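Subject: Re: what goes back in the front room and what doesn't
Date: Tuesday, May 25, 2021
To: Clidlow house list

Replying to the list and not only to the sender, as the same thing came up last time and got lost.

> I have cleared the shelf over the radiator and the two drawers under
> it. Most of it was packaging. There are still a lot of small things
> with no obvious home, and I didn't want to guess. Where do the
> bathroom bits go now that the hall cabinet is gone? Do we keep the
> clear bags or throw them out? And is anybody attached to the flowers?
> If they're staying I need to know whether they live on the floor or
> on the table, because I've been walking around them for a week. I
> can do the other half of the room on the weekend if somebody
> answers by then.

Taking these in order, more or less.

Bathroom bits. The hall cabinet is not coming back. Irnier wanted more to repair the door than the whole thing cost, so it went out with the last load. Until we find something else, small bathroom things go in the top drawer under the shelf, left side. Cotton swabs stay in their own case with the lid on. Please don't tip them into a jar. We did that two years ago and they collected dust and had to be thrown away. If a case is nearly empty, use it up before opening another. Cotton pads, plasters and spare soap go in the same drawer. Medicine does not. That stays in the kitchen, high up.

Clear bags. My view is that we keep very few. Anything crumpled, torn or sticky goes out. A sound one of a decent size can be folded flat and put in the long box with the wrapping paper, and when that box is full we stop keeping them. The Rangel bags with the zip tops are different and should be kept, they are strong and we use them for cables. Before you throw any bag out, feel along the bottom of it. I found the key to the meter cupboard in one in August, after we had paid for a new one.

The big bag from the Lesano order can go. I checked that one and there is nothing in it that we need. The delivery came with 38 loose felt pads in a packet, and those are already in the tool box. 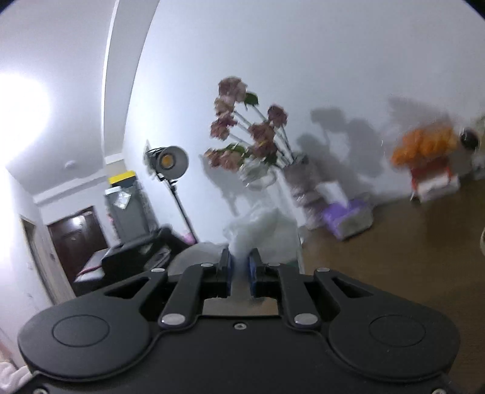
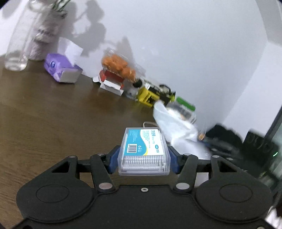

Bag and swabs, both from the front room.

Flowers. Yes, they are staying, both lots, at least for now. I know they get in the way. Whatever stands on the floor should be pushed right back to the wall so that the door and the vacuum can get past. Anything with water in it should not be at the edge of the table, please, and it should have something under it. The wood marks easily and I spent most of a Sunday getting the last ring out with oil and a cloth. There are cork mats in the second drawer down. Two of them are cracked but they still work.

If the water needs changing, carry the vase to the kitchen sink and do it there. The bathroom sink is too shallow and you end up with water on your feet. Stems that have gone soft can be taken out without asking.

The table itself. I would like it to go back to being a table. For the past month it has been where things wait until someone decides about them, and then nobody decides. While you are sorting it's fine to use it, but at the end of the day whatever is left goes into the gray crate by the stairs. When the crate is full I will go through it. I'm not going to chase anyone about what is in there, so if you see something of yours, take it.

For dusting the table, use a dry cloth first and a slightly damp one after. Go with the grain. Don't use the spray in the green bottle, it's for the kitchen tiles and leaves a film on wood – I tried it on the underside and it took ages to come off.

The drawers. I measured them for liners and the pair need 4 sheets between them, so one pack will do. The part number on the old pack was 3919 and I have ordered the same again. They should be here next week. If you would like to fill the drawers before then, go ahead, but put things in loosely because it will all have to come out once more. Or leave the lower one empty, that would save some work.

The other half of the room. The weekend is fine with me. I would start with the corner behind the armchair, which is mostly old post and two lamps without plugs. Post with a Clidlow address on it can be opened by whoever is sorting. Anything older than three years goes through the shredder unless it has to do with the roof. The lamps I would give away, but I remember someone on this list saying they wanted to rewire them. If that was you, please write back before Saturday.

One more thing – the vacuum bag is full. New ones are on the hook inside the broom closet door. The arrow on the cardboard points down when it's in correctly, and if the lid won't shut then it's in backwards.

I'm away from Wednesday evening and will read mail when I get back on Friday. Leave the recycling by the side door and I'll take it.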